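Drirnville outfielder Meesuk to miss rest of season with broken wrist 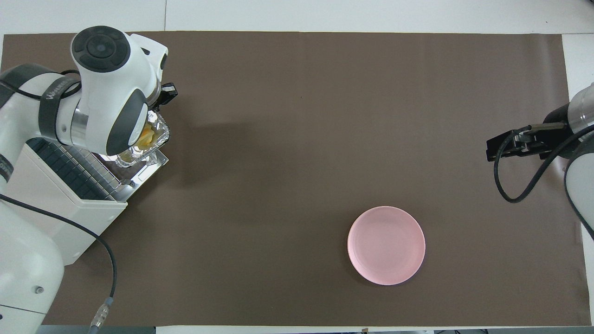 Drirnville center fielder Anong Meesuk will miss the rest of the season after breaking a bone in her left wrist on a diving catch, the club said on 5th September.

Meesuk was hurt in the sixth inning of a 4-2 win over Flilldale. With two outs and runners on first and third, she ran down a sinking line drive in left-center, caught it a foot off the ground and rolled over on her glove hand. She held on to the ball and jogged to the dugout, but did not come out for the seventh.

X-rays taken that night showed a fracture of the scaphoid, the small bone at the base of the thumb. She will have surgery next week to put in a screw. The club expects her to start swinging a bat again in January.

"I knew when I tried to take the glove off," Meesuk said. "I couldn't get my fingers to let go of it. Then the trainer pressed on one spot and I nearly went through the roof."

She leaves the lineup batting .300 with 11 home runs and 24 stolen bases, the most in the league. Meesuk had started every game of the season in center field and had batted leadoff in all but three of them.

Her streak of consecutive starts ends at 158, a club record that goes back to the final weeks of her rookie year. The old mark was 121.

Drirnville has 14 games left and sits two games ahead of Wutetti for the second and last playoff place. The teams meet four more times, including a three-game series at Wutetti to close the schedule.

Manager Stoica said the club would not bring in a player from outside. The roster deadline has passed for anyone who has appeared with another team in the league, which leaves only free agents and players already in the Drirnville system.

"We have people who can catch the ball out there," Stoica said. "What we don't have is somebody who gets on base four times in ten and then takes second on you. We'll have to score some other way for a while."

Stoica plans to move right fielder Dana Pruitt to center and split right field between two reserves, depending on the opposing pitcher. Pruitt played center in college but has made only five starts there as a professional. Shortstop Kelly Voss will bat leadoff.

The first game with the new lineup did not go well. Drirnville managed three hits in a 5-1 loss to Flilldale, and a fly ball dropped between Pruitt and the left fielder in the fourth inning to bring in two runs. Stoica said afterward that the ball was Pruitt's to call.

"She knows it, and she said so before I got to her," Stoica said. "They've had one day of practice next to each other. It'll get better."

Attendance was 959, a little below the usual crowd for a weeknight game at the Drirnville park. Meesuk watched from the dugout with her arm in a splint and kept the pitching chart.

The injury is her first serious one. She missed nine games as a rookie with a pulled hamstring and none after that, and she has played through a jammed thumb since midsummer. The team's medical staff said the thumb had nothing to do with the fracture.

Scaphoid breaks can be slow to heal, and hitters often say that grip strength is the last thing to come back. Meesuk bats left-handed and throws right-handed, so the injured wrist is on her top hand at the plate. She said the doctor had told her to expect a full recovery but had warned her against rushing.

"I asked if I could pinch run in the last series," she said. "He said no. I asked Stoica and got the same answer, only louder."

Meesuk is under contract through next season. She is 11 hits short of 200 for her career, having reached 189 with a single in the first inning on the night she was hurt, and stands third on the club's all-time list for stolen bases.

Drirnville also made two smaller moves. Outfielder Casey Lund was called up from the reserve squad to take the open roster spot, and left-handed reliever Jo Hartwell came off the injured list after missing 16 days with a sore elbow. Hartwell threw a bullpen session without pain and is available right away, though she will not pitch on back-to-back days at first.

Lund, 22, hit .268 for the reserves and has played all three outfield positions. She is expected to start in right field when Drirnville opens its next home series.

Wutetti was idle on the night of the loss and gained half a game. Flilldale - already out of the playoff race - has won six of its last eight.

Print this article
E-mail this article

Sign up for our free sports newsletter and get scores and stories in your inbox every morning. You can unsubscribe at any time.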